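Soup season, and the great freezer cleanout

It's September, which in my house means the windows are open, the socks are back on, and I've decided once again that I'm a person who makes soup.
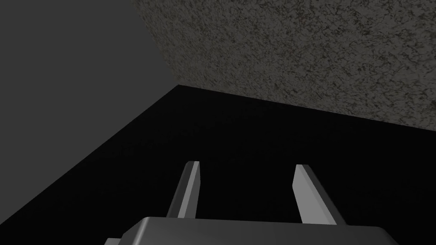
Grays, black and a bit of speckled, stone-look texture.

So, soup. I did the first pot of the year last night and I'm still pleased with myself. It was the leek and potato one I got from my old neighbor Clementina Peixoto, who gave it to me on the back of a pharmacy receipt that I have now copied out three times because the ink keeps fading. Her version has a spoonful of mustard in it, which sounds wrong and tastes great. She also puts in way more leek than you'd think (I used 6 and it cooked down to almost nothing, as leeks do).

Before I could start, though, I had to deal with the freezer. I have been putting this off since spring. I wanted the bag of stock I knew was in there, and to get to it I had to take out a loaf of rye, a very old bag of peas, two tubs with no labels, and something wrapped in foil that I was a little scared of. The foil was banana bread! Still fine! I had it with coffee this morning, toasted, with too much butter.

The two mystery tubs were less of a win. One was chili, good news, we're eating that tomorrow. The other I thawed in the sink for most of the afternoon, and it was plain rice water. Why did I freeze that? I must have had a plan. I've bought a roll of masking tape and it lives on top of the fridge now, with a pen stuck through the middle, and I'm going to write on every single thing that goes in. Ask me again at Christmas.

Anyway, the soup. I sweat the leeks in butter with the lid on and a good pinch of salt, low heat, and I leave them alone a lot longer than I want to. Then potatoes, cut small, maybe four medium ones. Then the stock, enough to cover. Once the potatoes fall apart when you poke them, the mustard goes in, and I mash it right in the pot with a potato masher. I used to blend it, but I like the lumps, and then I don't have to wash the blender, a job I hate more than cleaning the oven. Cream if you have it. I had 200 ml left in the carton so in it all went.

My sister says leek and potato needs bacon on top. She's not wrong, but she says that about everything, including once a pear salad. I did croutons out of the rye from the freezer instead, fried in olive oil with a little garlic, and they were so good I made a second pan and ate those standing up.

Next on the list is a lentil one, with the lemon and the cumin, and then I want to try a proper minestrone with beans I've soaked myself. I always forget to soak them. If you have a bean soup that works with canned, please leave it in the comments, and tell me if it freezes well, now that I have room in there.

Oh, and for those who asked after the last post: the tomatoes never did turn red. I've got a whole bowl of green ones on the windowsill and I'm thinking chutney.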